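Sweat Rate Testing at Estgate: Frequently Asked Questions

What does the test measure?

The test measures how much fluid you lose per hour at a fixed effort, and how much sodium is in that fluid. It does not measure fitness. Riders who want a threshold figure should book the Putgate ramp test, which uses the same bike but a different protocol.

How long does it take?

Allow 100 minutes from arrival to leaving. Riding time is 60 minutes, with 20 minutes of easy spinning beforehand. The rest is weighing, patch placement and paperwork.

What should I do the day before?

Eat and drink as you normally would. Do not load up on salt or extra water. Avoid alcohol and any ride longer than two hours. If you have had a fever or an upset stomach in the past week, move the booking.
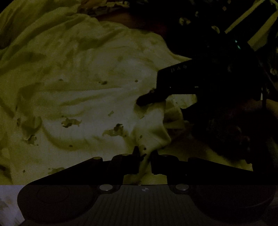 Can I eat on the morning of the test?

Yes. Finish your meal at least 2 hours before your slot. Drink up to 500 ml of plain water in that time, then stop until the first weigh-in.

How is fluid loss calculated?

You are weighed before and after the ride in dry shorts, after toweling off. Anything you drink during the hour is weighed and added back in. Urine is also accounted for. One kilogram of lost weight is treated as one liter of sweat. The small error from fuel burned and water lost in breathing is left in – it does not change the advice at this effort.

Where do the patches go?

One on the forearm and one on the upper back. The skin is cleaned with distilled water and dried first. Do not use sunscreen or lotion that day, as the adhesive will lift.

Can I do a sweat check at home? 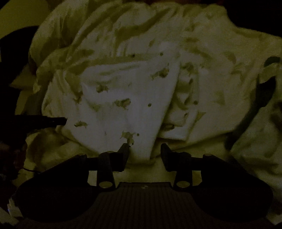
A home check gives a usable fluid figure but no sodium figure. You need a scale that reads to a tenth of a kilogram, an indoor trainer and a dry towel. Weigh yourself without clothes, ride for one hour, towel off and weigh again. Use a clean, flat towel. Crumpled white cloth with crumbs scattered over it is no good for wiping down, and bits that stick to the skin make patch work unreliable if you go on to book a full test. Repeat the check in cool and warm conditions and keep both results.

Who reads the results?

Nneka Akande processes the patches and writes the report. Jérémie Marty handles the follow-up call, which covers bottle sizes and drink mix for your target event. Reports go out by email within five working days.
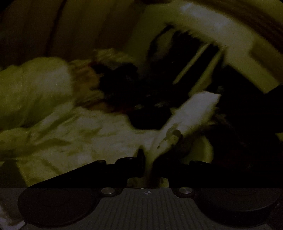
Do I have to use a particular drink mix?

No. The report gives sodium in milligrams per liter, so it can be matched to any product with a proper label. Clistard and Kováčik mixes are sold at the desk, but the test fee does not depend on buying either.

How often should I retest?

Sodium concentration tends to stay fairly steady in one person. Sweat rate changes more, mostly with heat and training. A second test is worth considering if you are preparing for a hot event after training through the winter. Slots for September fill early.

What if I need to cancel?

Cancel before noon on the day before your slot and the fee moves to a new booking. After that, half the fee is kept.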